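House rules for the folding robot

At Allirbridge, a commercial laundry that handles linen for motels and clinics, the folding cell came with a thick manual and very little about what a good fold is. The site wrote its own standard. It runs to two pages and is taped inside the supervisor's cupboard.

Rule one is that a towel isn't finished until the folded edges have been looked at. Layers should sit close to parallel, with the flat border straight along the side. Small steps between layers are allowed. A twisted corner goes back in the tub. 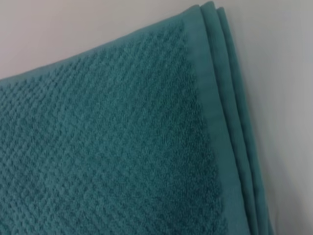
Eleri Gape
Staff writer, automation and workplace

Teal bath towels like this one, with a raised diamond weave and a smooth border, are used as the reference piece at the start of each shift. Operators check the offset of the stacked edges before the cell is released.

"People wanted a number for everything," says Naledi Maluleke, who looks after quality. "We gave them a number for the offset and left the rest to their eyes."

The access rules are shorter. The gate stays shut while the arm has power, and only the person who locked it out can unlock it. In April the site logged 1,318 towels through the cell and sent back 58.

Ionuț Zamfir, the maintenance lead, wants the next version to cover worn gripper pads, with a change date written on each set. The draft is with him now.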